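Search this site
Enter keyword

The small things at the bottom of the box

When I moved from Gremside to my present flat in Bilby, I packed the books first, then the plates, then the winter clothes. The small things I left for the last evening, and they went into whatever was still open. I think most people do the same. A ring, a charm from an old key, a bracelet with one weak knot: they weigh nothing, so they get no place of their own.

It took me until February to sort them. I had paid 400 for the movers and I still could not say where my grandmother's thimble was.

My method now is simple, and I learned it slowly. I take one box to the bedroom, where the floor is clear and the light is good in the afternoon. I put everything small on the floor, with space between the pieces. A bed is too soft for this work -- a thin ring goes into the fold of a quilt and you meet it again in spring. On tiles you hear each thing when it falls. If the tiles have a pattern, look twice, for gold is easily lost among yellow leaves.
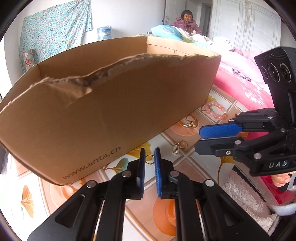
Then I make pairs and families. Beads stay with beads. Rings go together on a saucer, and charms go on another. I do not decide yet what to keep. The deciding is tiring and it makes me stop and remember, and after 18 minutes I am sitting with an old letter and the box is still full.

For storage I tried the Unnithan tray, which has 42 little squares and a lid of clear plastic. It is well made, but my bracelets did not like the squares. The Basov roll is made of cloth and closes with a ribbon, and it suits me better. A clean jam jar is also good for charms.

The box itself I keep for last. If the edge is torn, it can still carry paper to the recycling, but I would not trust it with another move. Before it goes I turn it over and knock on the bottom, and I feel along the flaps with one finger. My thimble was there, under a flap, with a button I do not recognise.

We use cookies to improve your visit. Accept | Manage settings

Contact us | Copyright, all rights reserved | Back to top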